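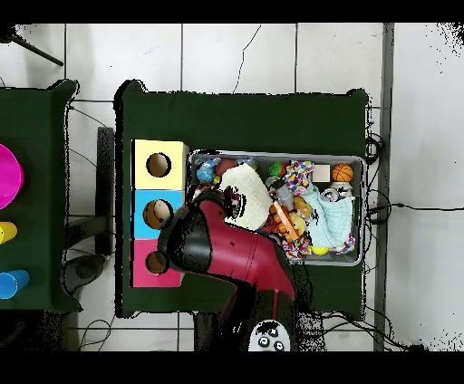
Three coloured boxes with round openings on a green cloth.

Musside is a puzzle and sorting video game developed by Orkix and published by Cellelari. It entered early access in October and left it on 2021-04-08. The player runs a toy exchange in the harbour town of Sadowski, where goods arrive by ferry and must be sorted, repaired and passed on to the townspeople.

Gameplay

Each working day opens with a delivery. Items are dragged from the ferry crate to one of several colour-marked boxes, and points are awarded for speed and for correct placement. Damaged items may be set aside for the workbench, a separate mode with no time limit. The finished game has 44 levels, of which 19 were available during early access.

Buttons, the currency of the game, are earned at the close of each day and spent on shelves, lamps and wallpaper for the shop. A player may hold no more than 500 at once. Any surplus is lost unless the savings jar has been bought from the chandler, who appears only in levels set at high tide.

Two players can share a shop on one computer. In this mode the boxes are divided between them, and an item dropped on the wrong side is returned to the crate with a small penalty. Online play is not supported.
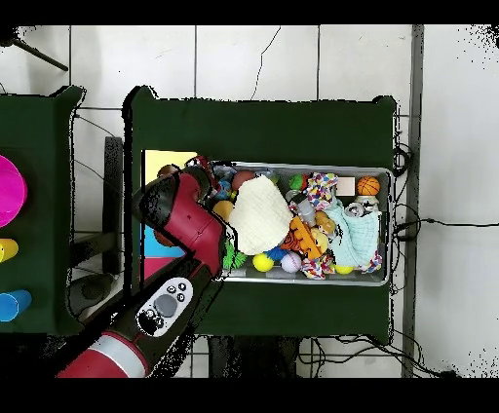

Development

Orkix began work on Musside as a card game and moved it to computers after the printed rules grew too long. The earliest version had no town and no characters. Sadowski was added at the request of Cellelari, which wanted a setting that could carry a story between levels.

The early access version was known for a fault in which the last item of a delivery could become stuck behind the crate, so that the day did not end. Saving and reloading cleared it in most cases - though the day's bonus was forfeited. The fault was corrected in the full release, together with changes to the colour settings for players who have difficulty telling the boxes apart.

Music

The soundtrack consists of almost 20 short pieces for accordion and piano. The harbour theme changes key with the tide, and a slower arrangement of it plays at the workbench.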